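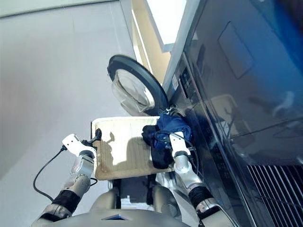
Özkan and Sivard sign frame agreement for solar mounting parts

Özkan, the maker of aluminum mounting rails and clamps for solar arrays, has signed a supply agreement with the importer Sivard. Deliveries start in November. The agreement covers rails, end clamps, mid clamps and grounding hardware, and it replaces the single purchase orders the two companies have used until now.

The first year's volume is set at 3000 rail sets. Sivard may call off up to 300 sets in any one month without prior notice. Larger quantities need a written forecast eight weeks ahead. Prices are fixed per set in two parts: a metal part, which is adjusted each quarter against a published aluminum price, and a conversion part, which doesn't move during the contract year.

Canan Karakaya, export manager at Özkan, said the split price took most of the negotiating time. "Under single orders we had to guess the metal price for the whole lead time and build the guess into the quote," she said. "The buyer paid for that guess even when it was wrong."

Freight is booked by the seller to the port of Kametti and the risk passes at loading. Customs clearance and inland transport are for Sivard's account. Each container will hold 70 sets in the current packing. Özkan is testing a flatter crate that would raise this figure, but it has not yet passed the stacking test and isn't part of the contract. 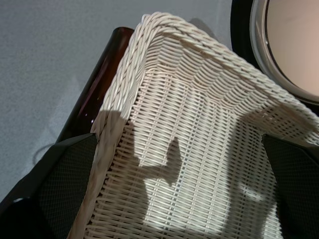
Certificates and customs paperwork

Members who import similar goods may want to look at how the documents are handled. Mounting parts often arrive with a mill certificate for the raw profile and nothing for the finished rail. Under the new agreement every lot carries three papers: the mill certificate, a test report for coating thickness on the finished part, and a supplier's declaration of origin listing the place where the profile was extruded and the place where it was cut and drilled.

The origin declaration has to be issued per lot. A yearly declaration was discussed and dropped. Some of Özkan's profiles are bought in during peak months, and origin can differ between two lots of the same article number.

Sinan Baysal, who runs the compliance desk at Sivard, has asked for the papers to be sent when the container is sealed. They used to come with the bill of lading, often after the ship had left. An error found at that stage meant storage charges at Kametti while a corrected declaration was drawn up.

The tariff code is agreed in an annex. If customs takes a different view, the party that proposed the code pays the duty difference for goods already shipped, and the price of later shipments is reopened.

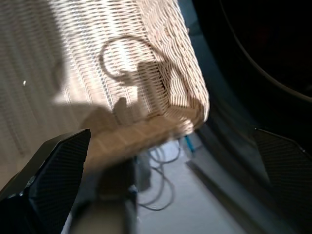
Pale wicker basket in sunlight

First project

The first lots are assigned to Drosimwood, a ground-mounted plant now in the permitting stage. Its layout calls for 203 tables, all on driven posts. Harvey Lavoie, project engineer at Drosimwood, said the rails were chosen for their splice design, which lets the installer take up small errors in post position without drilling on site.

A pull-out test on the posts is still open. The soil survey found a gravel layer in the northern part of the site and the post length there may change. Rail quantities are not affected. Clamp quantities depend on the module, and the module supplier has not been named.

Ataberk Canpolat of Özkan will be on site for the first rows to check torque settings with the crew. The stated value applies to clean threads only. Anti-seize paste lowers friction, and the same torque then gives a higher clamping force, which can mark or crack a module frame. The instruction sheet now carries two values, one for each case.

Spare parts are held at Sivard's warehouse. Orders received before 2 p.m. are packed the same day. The minimum order for clamps is one box, and grounding hardware can be ordered by the piece.

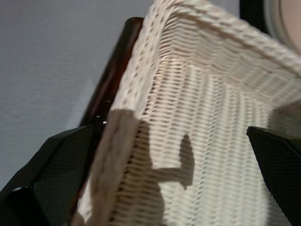
Can installers who buy from Sivard order at the contract price?

The contract price applies between Özkan and Sivard only. Installers pay list price less their usual trade discount. Sivard will issue a new list when the November deliveries have been booked in, and open quotes stay valid until their printed end date.

Questions on the document set go to Yasmine Kabbaj at the Sivard order desk. The annex with article numbers and tariff codes is sent on request.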